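Features > Robots > Interviews

23rd April, by the Tundard features desk

I met the lead trainer at Sorkent over a very slow coffee, and she talked fast enough for both of us! Her team gathers examples for Divano, a learning system that has to pick things up in simulation first. "I drive the arm myself, 14 tries before lunch," she told me. "Then I throw out the sloppy ones."

How many does she keep? "We wanted 300 by July. We have 64 good ones - and I'm picky." She starts each new trainee on plain shapes (I asked to try, and she let me have four goes). "If your own hands are hesitating, the system learns the hesitating too," she said. I dropped every single one.

Contact Tundard | Copyright Tundard | Back to top
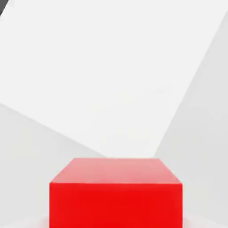
The red cube in simulation, up close.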